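Residences / Facilities / Gallery

6 min read

Ostach House: The Shared Kitchen

Ostach House provides furnished accommodation for visiting researchers, trainees and their families. The building is managed by the Michiels Foundation and has 194 residents when fully occupied. Most rooms are equipped with a kettle and a small sink, and residents prepare their main meals in the shared kitchens, one on each of the three floors.

The second-floor kitchen was refurbished over the winter and returned to use in March. This gallery page presents the room and its equipment, with notes for residents who will be using it for the first time. The kitchens on the other two floors are to be refitted to the same plan, and the notes apply to them once that work is complete.

The Room

The kitchen is entered from the main corridor, opposite the stairs. Under the former arrangement, the cooking area and the dining table shared one narrow space, and residents carrying hot dishes had to pass behind those who were seated. The partition between the kitchen and the adjoining storeroom has been removed. Cooking now takes place along the inner side and the dining area has moved toward the windows.

Light wood was chosen for the floor. The earlier vinyl had lifted at several seams and could not be cleaned satisfactorily. Residents are asked to wipe up spills promptly and to lift chairs when moving them. Felt pads have been fitted to all chair legs, and replacements are available at the reception desk.

Cabinets and Storage

The cabinets are white, with paneled doors, and were made and installed by Faser. Those along the inner side hold shared equipment: pots, baking trays, mixing bowls, plates and glasses. The cabinets closest to the entrance are divided into individual compartments for dry goods, each bearing a room number.

Dry goods should be kept in closed containers. Flour, rice and cereals left in opened paper packaging attract insects, and the housekeeping staff will remove any that are found during the monthly check. Shared equipment should be washed, dried and returned to its cabinet after each use. It should not be taken to private rooms, even overnight.

Residents may store their own pans in their compartments if space allows. Cast-iron pieces are heavy and should be placed on the lowest level.

Cooking Area

Two cooktops have been installed, each with its own extractor hood. The hood must be switched on before cooking begins and left running for several minutes afterward. The corridor detectors are sensitive, and an alarm caused by smoke requires the whole building to be evacuated.

The ovens may be reserved using the sheet beside the door. Reservations are limited to a single evening slot per household on any given day. Unreserved slots may be used freely. Residents preparing food for a larger gathering should speak with reception in advance, so that the time can be blocked out and others informed.

Cutting boards are color-coded. Red boards are for raw meat and fish, green boards for fruit and vegetables, and white boards for bread and cooked foods. Boards with deep cuts should be handed in at reception for replacement.

Sinks and Dishwashing

The sinks are set apart from the cooktops, with counter space between them for draining. A dishwasher is available for full loads. The resident who starts a load is responsible for emptying it, and dishes should not be left in the machine after 10 p.m., when the short cleaning program begins.

Food scraps belong in the covered compost container under the counter. Cooking oil must never be poured down the drain. A collection canister is provided for this purpose - it is emptied every Thursday, along with the glass and metal bins.

Dining Area

The dining table was retained from the earlier kitchen and has been sanded and oiled. Additional folding chairs are stored in the hall closet. Residents may eat at any hour, but conversation should be kept low after 10 p.m. out of consideration for the rooms directly across the corridor.

The table is also used for the welcome supper held at the beginning of each term. Since the house opened, more than 2000 guests have attended these suppers, and the second-floor kitchen will host the next one. Residents who wish to contribute a dish should list the main ingredients on a card placed beside it, with particular attention to nuts, shellfish, milk and gluten.

Refrigerated Storage

Refrigerated storage was the most frequent subject of comment in the residents' survey that preceded the refurbishment. The former appliances were small and poorly lit, and their wire racks allowed small jars to tip over. Beltico, which supplies the appliances for the house, was asked to propose units with flat shelving that could be wiped down in place.

Each household is assigned a section of shelf space. A list of assignments is posted in the kitchen and is revised when residents arrive or leave. Food should be labeled with the room number and the date on which it was stored. Labels and a marker are kept in the drawer nearest the entrance.

The following points apply to all residents:

- Raw meat and fish must be kept in sealed containers on the lowest shelf of the assigned section.
- Hot food should be allowed to cool before it is placed inside, but should not stand at room temperature for more than a couple of hours.
- Tall bottles belong in the door and should not be laid across the shelves.
- Strongly scented foods should be wrapped or placed in a container with a tight lid.
- The temperature setting should not be changed by residents. Any concern should be reported to reception.

Shelves are wiped by the housekeeping staff on Thursday mornings. Unlabeled food is set aside at that time and discarded at the end of the day if it has not been claimed. Residents who will be away should arrange for a neighbor to look after their section or clear it before departure.

The glass can be cleaned with warm water and a small amount of dish soap. Abrasive pads and scouring powders will scratch it, and should be avoided on the white plastic trim as well. A soft cloth is sufficient for the gray door. If a shelf needs to be taken out, a member of the housekeeping staff will do so.

Glass shelves with white front trim, inside the lit refrigerator compartment. A white paneled cabinet and the light wood floor are at the far left.
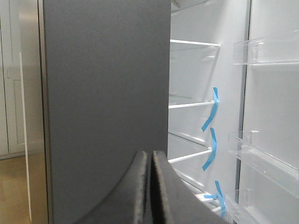 Access and Reservations

The second-floor kitchen is open to residents of all floors while work continues elsewhere in the building. Questions about shelf assignments, compartment keys and oven reservations may be directed to the reception desk.

Filed under: Residences, Kitchens, Building Improvements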